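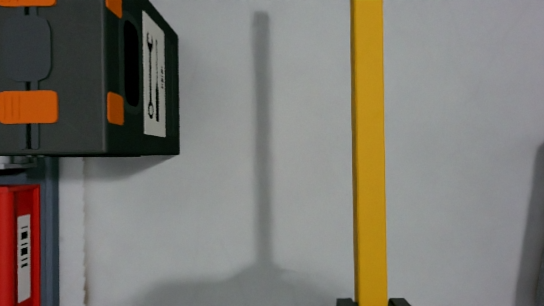

Dark box with the orange clips, red bin below it. All simulated.

Prilla sent me the newsletter again, the one that says teaching a robot is now "as simple as showing it once." I have spent most of my evenings since October showing a simulated robot how to sort small gray parts, and I would like to know who at Prilla has shown anything to anything once.

I should say how I got into this. Rundholm opened its remote sessions to outsiders this fall. You sign up, you get the practice room, you steer the arm with a pair of handheld controllers, and your runs go into a shared pile that the model learns from. I signed up because I was tired of having opinions about it secondhand. So now I have opinions firsthand, and they haven't moved much.

My count as of last night is 1038 runs. Of those Rundholm kept 75 percent. The rest were thrown out for reasons that come back as a short code, and the code page is out of date, so I mostly guess. Too slow, I think, is the big one. I am a slow person. I pick things up the way I would in my own kitchen, with a little pause before I commit, and it seems the pause is a problem because the model learns the pause too. A friend who did this before me said her batch produced an arm that hung in the air for two full seconds before every grab. That was how she drank coffee, she said, and the arm had copied it down.

This is the part that bothers me about "just show it." What gets recorded is everything I do, and I don't know which of it matters. Neither does the software. If I always come in from the left, is that the task or is that my shoulder?

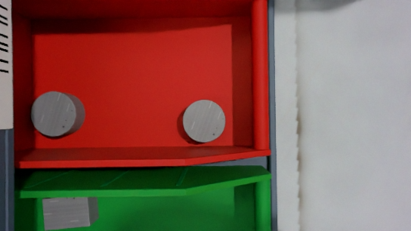

Do you need to be good with robots to record a demonstration?

Anyone who can keep a steady hand can record one, though it takes most people a few evenings before their runs are clean enough to be kept.

A few evenings is my own figure, and I'm being kind to myself. The official line is that 30 minutes of practice will do. I was still knocking things over well past that. Depth is the hard part. On a flat screen you think you are right over the part and you close on nothing, and then you've taught the machine to close on nothing, unless you stop and mark the run as bad. I suspect plenty of people don't mark it.

I also tried the Meireles method, where you skip the controllers and drag a real arm through the motion with your hands. They had a stand at the Prellton open day. It's a nicer feeling, I'll give them that. Your hands know where they are. But your hands are also all over the arm, and the arm doesn't get to have you leaning on it later when it works alone. I asked how they corrected for this and got a brochure.

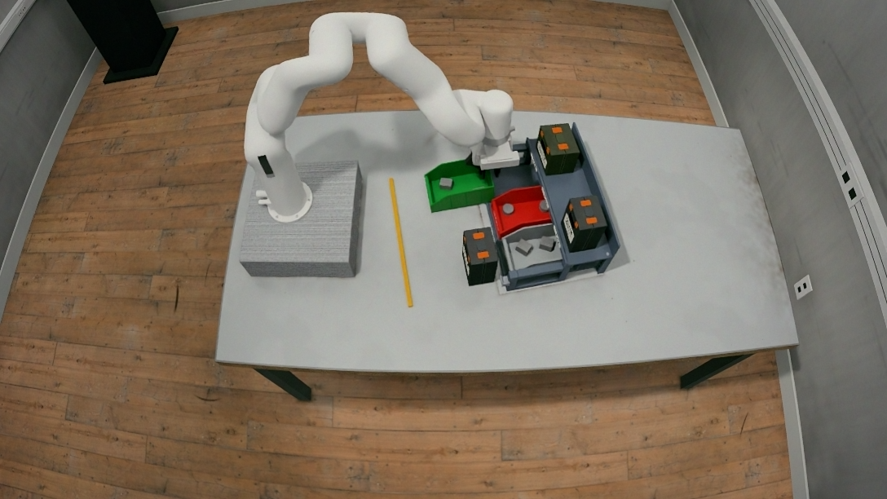
My main complaint is with the word "generalize," which people in this field use the way my landlord uses "soon." The claim is that after enough demonstrations the arm gets the idea of sorting and can do it anywhere. Maybe. What I can tell you is that I have never been asked to record in a second room. It's the same long gray table, with the arm on its block at the left and the red, green and light-gray trays grouped around the rack. The yellow rod lying on the table plays no part in my instructions, and I'd be curious to see what the model does the day it's gone. Has it learned cubes, or has it learned this table? I put that to Rundholm by email and they said variety is on the roadmap.

I'm not quitting. I've gotten better at it, and there is something pleasant about a clean run. I still think someone should publish the failure numbers from a room the arm hasn't been trained in, before the next newsletter goes out. If you've seen any, the comments are open.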